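The Mug You Won't Share

Food & Home, 2024-09-21

Every office kitchen I have ever used contained more mugs than people, and in every one of them it was impossible to find a mug. I have raised this with colleagues over the years and been told to look in the dishwasher. The dishwasher is always running.

My own collection at home stands at 64, if you include the ones in the loft, and my family does include them, often and loudly. I drink from four. The others came the way mugs come: an Easter egg here, a leaving do there, a set of six from an aunt who had seen me admire one. A firm called Tesov, for whom I once did three weeks of filing, gave me a mug on my last day with its slogan wrapped round it. The word was Grundedness. I assume it went through several meetings. The handle fits two fingers if you have small fingers, and I keep it at the back for visitors I am unsure of.

A good mug is a plain thing. It should be wide enough to wash by hand, heavy enough to stay put when you reach for the biscuits, and white inside, so that you can judge the tea. I will listen to arguments about the outside. People who take their tea from something black or navy within are working blind, and it shows in what they hand you.

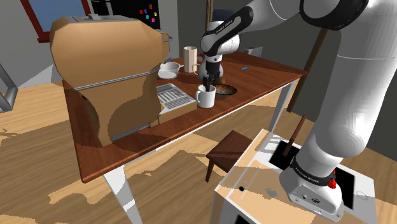 Then there is the matter of the rim. In August I spent a wet afternoon in Ulloa, a shop that sells kitchen things at prices usually seen on coats, where a mug with a rim as thick as my thumb was on sale for more than my kettle cost. It was handsome. Drinking from it would be like kissing a kerb. The assistant told me it had been made to slow me down, and I said the price had already managed that.

Thin rims are better, up to a point, the point being the first time you knock one against the tap. I have a chipped one that I turn so the damage faces away from me, which means it faces whoever is sitting opposite. I've had it eleven years and don't intend to discuss it.

Offices have tried to fix all this with rules. At Gestora, where I rented a desk one winter, the kitchen had numbered mugs on numbered hooks, and a laminated sheet saying who had which. I was given hook 4. By the end of the first week my mug was on hook 9 with someone's soup in it, and by the second the sheet itself had been used as a coaster. Things settled down after that. We all drank from whatever was clean and resented each other in the normal way.

The trouble is that a favourite mug is not something you can explain. Mine is off-white, came from a church sale and has a faint grey ring halfway up that no amount of scrubbing will shift. I have been offered better. If anyone else picks it up I say nothing at all, and put the kettle down slightly harder than I need to.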